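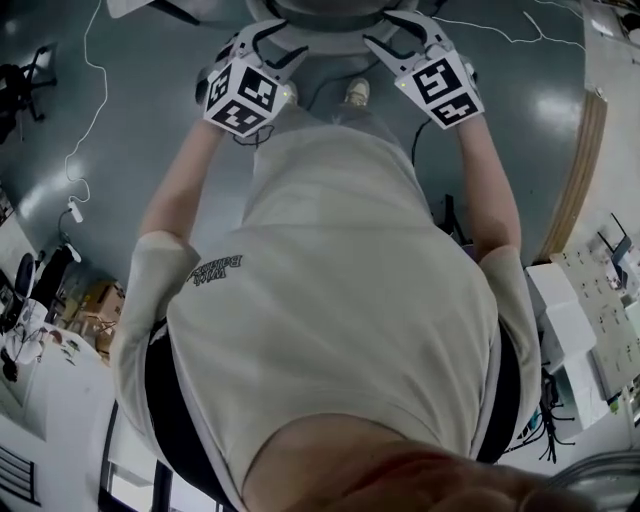

Flurkix Community Help
Home > Furniture > Stools and chairs

Stool with a round flat base rocks and leaves a grey ring on the floor. How do I sort it?

Asked Sep 9, 2019
Viewed 3936 times
2 answers

Hi all, first time posting, so sorry if this is in the wrong section (I did look for one on stools and there were three).

I've got a kitchen stool, the kind with a single leg going down into a big round disc at the bottom. It's a Torkelier, second hand, pale grey, and I love it apart from two things which are driving me up the wall.

First thing is the rocking. It's not huge, but you lean forward for your tea and it goes clunk, and then you lean back and it goes clunk again. I've turned it every way round and there's one position where it's almost all right, but then somebody pulls it out to sit down and we're back to clunking. I don't know if the disc is bent or if it's the floor. The house is old and the floor does dip a bit by the back door, though the stool lives nowhere near the back door.

The second thing is the ring. When I moved it to mop there was a grey circle on the floor, exactly the shape of the base. Most of it is more of a shadow really, but one side is darker and feels a tiny bit rough when I run a finger over it. The floor is vinyl, light coloured, put down the year before last. I've had a go with hot water and washing-up liquid, then with the spray I use on the hob, and it's perhaps a shade better, or I've got used to it.

I did tip the stool on its side to have a look underneath and there's a sort of rubbery edging that goes most of the way round. Most of the way! There's a gap as long as my hand where it's missing, and what's left has gone sticky in places. I gave it a tug and a bit more came off, so I stopped tugging.

What I'd like to know:

Is the rocking from the missing rubber or could it be something else?
Can I stick something else on in place of the edging? Felt? Those little clear dots?
Will the mark come off or do I need to put a mat down and pretend?

I don't want to spend a fortune, it only cost me a tenner. I'm happy to get on the floor and do the fiddly bits myself. I've got a screwdriver set and a lot of old T-shirts for rags, and that's about the extent of the workshop.

Thanks in advance!

Comments on this post

Is it only the one stool or a pair? If there's a second you could swap them over and see if the clunk follows the stool.

Reply: Just the one, sadly. Good idea though. I did try it on the landing and it still rocked up there, now I think of it.

If it rocks on two different floors then it's the stool, I'd say.

Accepted answer

I had the very same trouble with a stool from the same range, so I can go through what I did. Mine took an evening, most of which was scraping.

Start with the leg before you blame the base. There's usually one big bolt coming up through the middle of the disc into the leg, and after a few years of people swivelling about on it, it works loose. Lay the stool down on a towel, find the bolt (it might be under a plastic cap, which you can flick off with a flat screwdriver) and see if it'll turn. Mine went round nearly a whole turn before it bit. That took away half the wobble straight off, and I felt a bit silly for having put up with it since Easter.

If the bolt's tight already, stand the base on something you know is flat. I used the kitchen worktop with the seat end held by my other half, but a sheet of glass or a big mirror on the floor would do as well. Press round the rim with your fingers. If it dips in one spot, and that spot is where the rubber's gone, you've found it. A bent disc is different, it'll rock along a line and you'll feel it on both sides.

From what you say it's the rubber. It's only a couple of millimetres thick, but on a wide base that's plenty to make a clunk.

Now the bit you won't enjoy. Take ALL the old edging off. I tried patching the gap with a bit of new stuff and it was a waste of an afternoon, the new piece was springier than the old and it rocked worse than before. Warm the old rubber with a hairdryer and it peels away in lumps. What stays behind is the glue, and that's what's gone sticky on yours. White spirit on a rag shifts it, outside or with the windows open please, and keep it off the floor. Go round two or three times till your finger doesn't drag, then wipe the whole rim with soapy water and leave it overnight. I skipped the overnight part the first time and my new strip fell off by the weekend.

For the replacement I'd go for self-adhesive felt tape on a vinyl floor, and I'd stay away from rubber altogether. Rubber and vinyl don't get on. Something in the rubber creeps into the floor and discolours it, and you can scrub until Christmas and it won't shift. I learned that from the doormat in our hall, which left a lovely brown oblong. The clear dots people put on cupboard doors are too small for this, the base is heavy and they squash flat or skate off sideways.

Felt tape comes on a roll. Put it on in one go, pulling it gently round the curve, and cut the end so it butts up to the start without overlapping. An overlap is a bump and a bump is a clunk. If it puckers on the inside of the curve, snip little nicks in the inner edge, like you would with bias binding. Then stand the stool the right way up and sit on it for a bit to press it down. I had my tea on mine.

You'll need to change the felt now and then. It picks up crumbs and grit, and grit is what scratches. I run the hoover nozzle round it when I do the skirting boards.

As for the ring, I think you've got two different marks there. The rough, darker part is probably glue or rubber sitting on top, and that ought to come off. Try a drop of cooking oil first, leave it ten minutes, rub with a soft cloth, then wash the oil off properly or somebody will go flying. If oil does nothing, dab a bit of white spirit on a cloth and try it in a corner behind the fridge before you go anywhere near the middle of the room. Don't use a scouring pad. It takes the shine off, and then you've got a dull circle where you had a grey one.

The shadow part might be there for good, I'm afraid. If it hasn't faded after the oil and a decent wash, it's gone into the vinyl. I did put a small round rug down in our kitchen for a while, but the stool rocked on that too, so in the end I moved the stool along a bit and stood the veg rack on the mark.

Comments on this answer

Reply: You were right about the bolt! It was under a cap, same as yours, and it was really loose. Waiting on the felt tape now. Oil took the rough bit off the floor a treat (I used sunflower). Shadow still there but I can live with it.

Does it matter how wide the tape is?

Reply: Just a touch narrower than the rim so it doesn't peek out. Mine had a little lip and I cut the tape to sit inside it.

Can I ask where you bought the tape? All I can find is squares.

Reply: Mine was off the market, but any hardware place should have it. Squares do work if you cut them into strips, it's just slower.

Another answer

Get rid of it and buy one with four legs. Only half joking. Round bases are a pain on any floor that isn't dead level, and I say that having owned two.

If you're keeping it, Zieliński's do a replacement ring for some of these in a soft plastic that's supposed to be all right on vinyl. It clips on, no glue. You need to measure right across the base from edge to edge, they do a 400 mm and a 500 mm and nothing in between, so if yours is 450 you're stuck. Mine was the bigger one and it went on in no time, although it did pop off once when I dragged the stool over the door strip. I've not had any marks from it but my kitchen is tiled so that isn't much help to you, sorry.

Also lift it when you move it. I know everyone says that. We've all got into the habit of shoving ours back with a foot and I'm sure that's what tore the first one.

Don't use bleach on the ring, by the way. I did that on my mum's floor and it went yellow.

Comments on this answer

Reply: Just measured and mine's in between, typical! Felt it is.

Is the clip-on one see-through or white? Ours is a grey base and I'd rather it didn't show.

White on mine, a bit creamy now. You only notice if you're lying on the floor.

I'd second the thing about bleach. Same here with a patch by the bath.

Related questions on Flurkix

Gas lift stool sinks slowly when I sit on it
Felt pads keep coming off chair legs
Brown mark on vinyl from a rubber-backed mat
How tight should the bolt under a pedestal table be?
Getting sticker glue off a painted metal leg

Did this page help? Yes / No
Add your own answer (you need to be signed in)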